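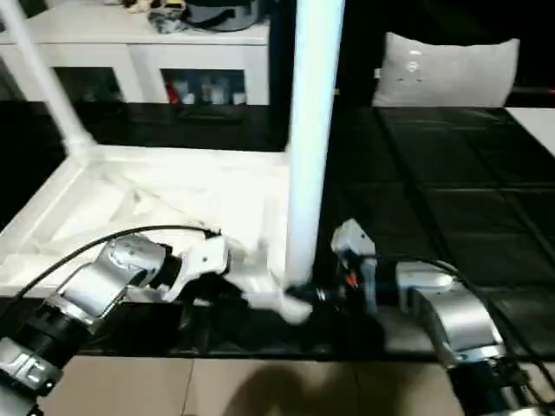 Two arms, one leg. Club night with the small white furniture!

1/ We've got five weeks until the November showcase, and Subira's team have picked furniture, bless them. Left gripper holds low down by the leg, right one comes in close beside it (in theory, anyway).

2/ Atieno rewrote the grip routine over the weekend, all 72 lines of it, and I'm ever so proud of her, even if I only followed the first 30.

3/ Next session we try it slower. Naomi, love, please bring the spare cable and your notebook!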